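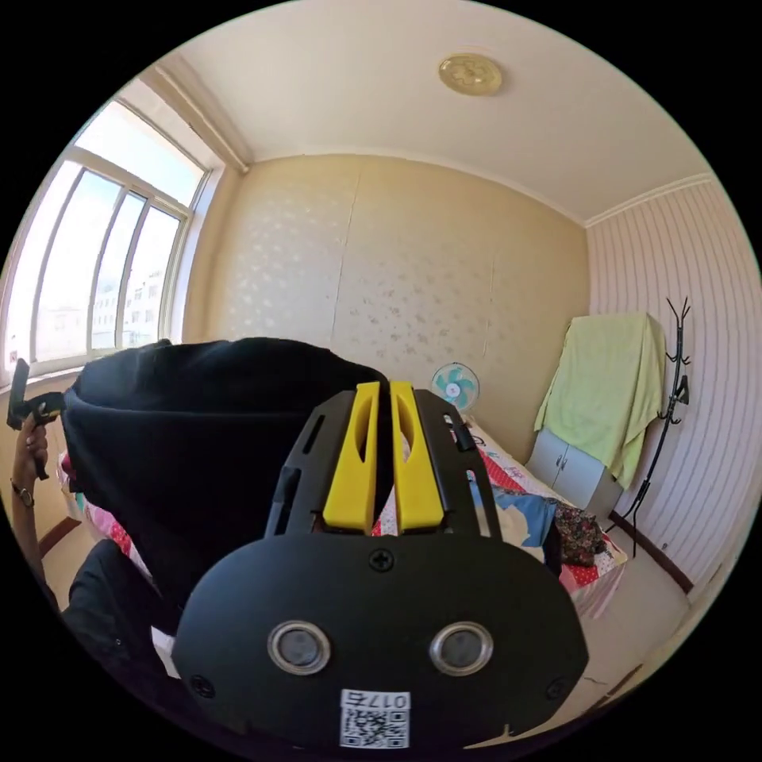

Two yellow fingers, one bedroom.

Straight arrows, sore shoulders

An old carpet warehouse is now the busiest place in Bendberg on a Monday night, and I have the bruised forearm to prove it.

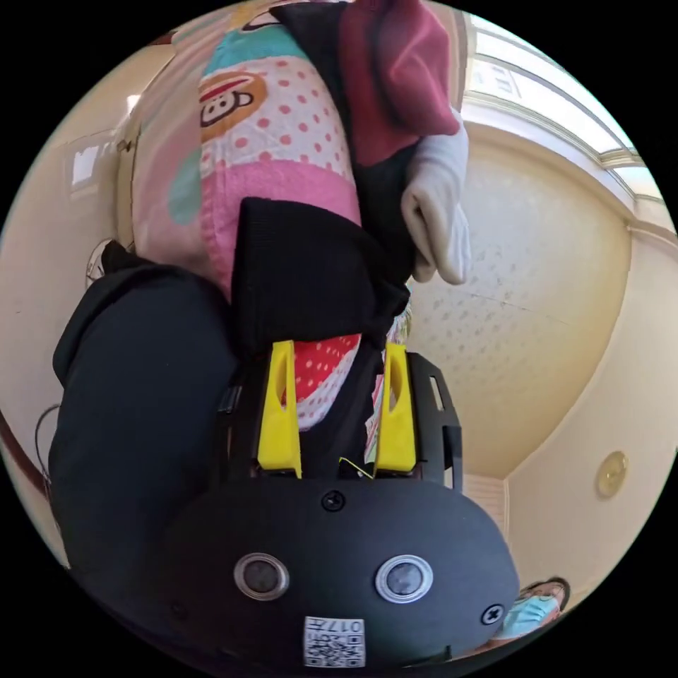

Pramila Jaiswal

I hadn't held a bow since summer camp, and back then I mostly hit the grass. So when a friend told me the carpet warehouse on the edge of town had turned into an indoor archery range, I figured I'd go once, take some notes and be home for dinner. I got home at nearly 11 - and I'd already booked again.

The place is called Grurar, and it belongs to Erlinda Dizon and Maksym Chornovol, who used to drive delivery trucks for the same company. They opened in December with 5 lanes and a space heater. Now there are 20 lanes, real heating (thank goodness!) and a waiting list for the beginner class.

"We thought we'd get hunters keeping sharp in the off season," Dizon told me while she dug through a bin for an arm guard in my size. "We did get them. Then they brought their kids, and the kids brought everybody else."

The kids are terrifying, by the way. A girl in the lane next to mine put four arrows in the yellow while I was still trying to work out which eye I was supposed to close. (Neither one, Chornovol says. Keep them both open.)

He teaches most of the classes himself and has a very calm way of telling you that you're doing it all wrong. My elbow was too low. My grip was too tight. I was holding my breath, too, and I only noticed when he asked if I was planning to breathe at some point this evening.
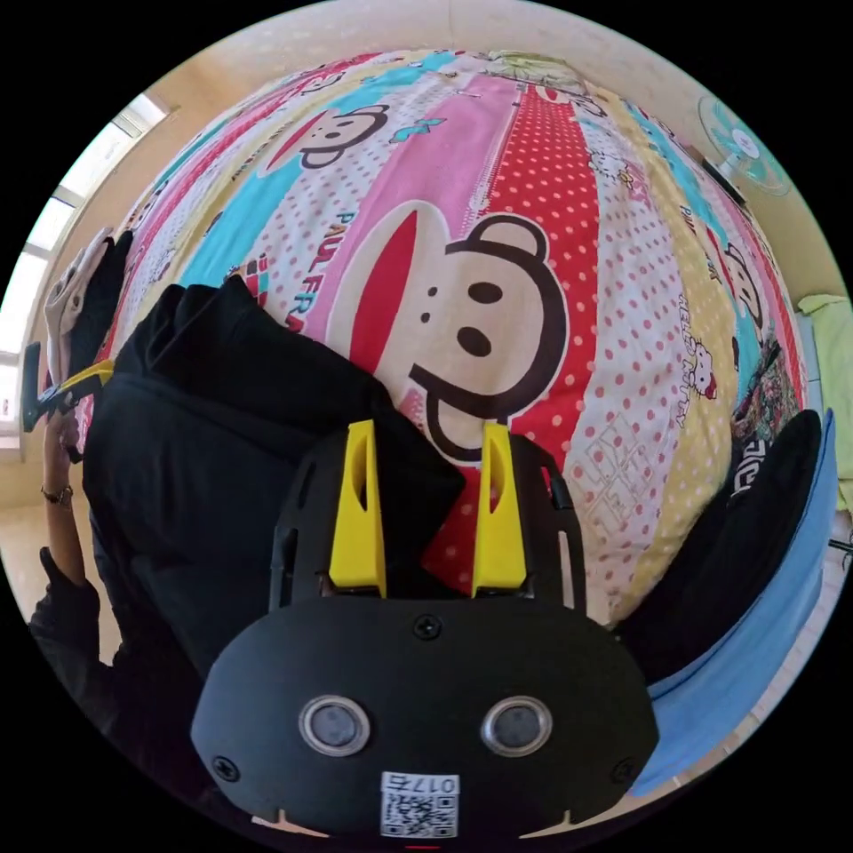 Monkey bedspread with stripes and polka dots.

The building took more work than either of them expected. They pulled up old flooring for weeks, then hung a heavy net behind the targets that cost more than Chornovol's first car. A league starts next month, and 688 points is the score to beat, set by a retired plumber named Tarcísio Rangel on a borrowed bow.

I asked Rangel for his secret. He said he eats a banana first.

I've bought bananas. My next lane is booked for 7 p.m., and this time I'm wearing long sleeves.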